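Skitellow: sorting bottles with two arms and one planner
Final report, robotics software project
Thursday, March 12, 2020

What I set out to do

My plan back in November was pretty simple on paper. Take two robot arms, put them on the same table, and write the software that decides which arm goes for which bottle and which basket it ends up in. I called the whole thing Skitellow, mostly so I'd have something to name the repository.

I didn't build the arms and I didn't design the grippers. Everything I'm graded on is code: the perception part, the planner, and a little tool for replaying runs that I ended up liking more than either of them.

Perception

The first version was a color threshold. I know, I know. It found green bottles fine and then happily told me that the green basket was also a bottle, a really big one. So I switched to a small segmentation network and labeled images for it – 3,926 of them, over what felt like my entire winter break. I kept 425 out for testing.

The network gives me a mask per object, and from the mask I fit a long axis. That axis is what the gripper cares about, because the fingers have to close across the bottle and not along it. The hard part was working out which end is the cap. For a bottle lying on its side I compare the width of the mask near both ends and call the narrow one the cap end. It's crude, but it beat the fancier thing I tried first (a second network just for caps, which ate two weeks and got deleted).

Gray bottles were my enemy the whole time. When two of them touch end to end, the masks like to melt into one long bottle, and then the fitted center lands right on the gap. I added a check on the length of the mask and split anything too long to be real. Ugly, but it stays in.

The planner

I used the Grelard planning library for single arm motion, and wrote the two-arm part on top of it. Each arm asks for a piece of the table before it moves, and the other one has to stay out of that piece until it's given back. At first I had the table cut into left half and right half, which was super safe and also super slow, since one arm would sit there while the other did all the work. Now the zones are built from the planned path plus a margin, and they get released bit by bit as the arm leaves.

My favorite bug: both arms requested overlapping zones, both got refused, both retried at the same moment, forever. I'd read about this exact problem in a class and still walked straight into it! A random wait before retrying fixed it.

Cables were the other surprise. The planner knows every link of both arms, but it knew nothing about the loops of cable that hang off them. I ended up wrapping each one in a fat invisible capsule and treating it as part of the arm. You lose a bit of reach, and the paths look more timid than they need to.

Running it on the real table

I logged 549 pick attempts on the real setup and 26 of them ended with the software stopping itself, nearly all for a zone it couldn't get in time. I count those separately from bad grasps, and the replay tool sorts them that way too. Holanda, the simulator I used, never showed me most of these stops. Its cables don't exist and its bottles never shine.

Reflections matter more than I expected. The tabletop picks up soft ones from whatever is lying on it, and with three big bottles down at once and baskets in a row behind them, the masks get nervous around the edges. I got some of that back by training with random bright patches pasted in.

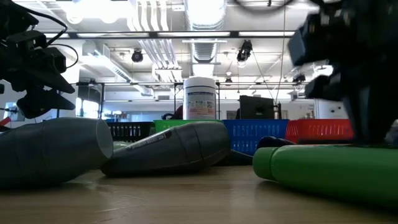 The replay tool

Rundasley is the tool I mentioned at the start. It reads a log and lets you scrub through masks, zones, and joint positions on one timeline, so when an arm hesitates you can see which request it was waiting on. I should have written it first. Half of my early debugging was me squinting at print statements and guessing.

What's still missing

There's no memory between frames, so a bottle hidden behind an arm simply stops existing until the arm moves. A basic tracker would help a lot. I'd also like the planner to pick the order of bottles by how much the arms get in each other's way – right now each arm takes the nearest one, and sometimes that's a dumb choice. The code for all of it is in the course repository, with the trained weights in a separate folder, and the setup notes are in the readme.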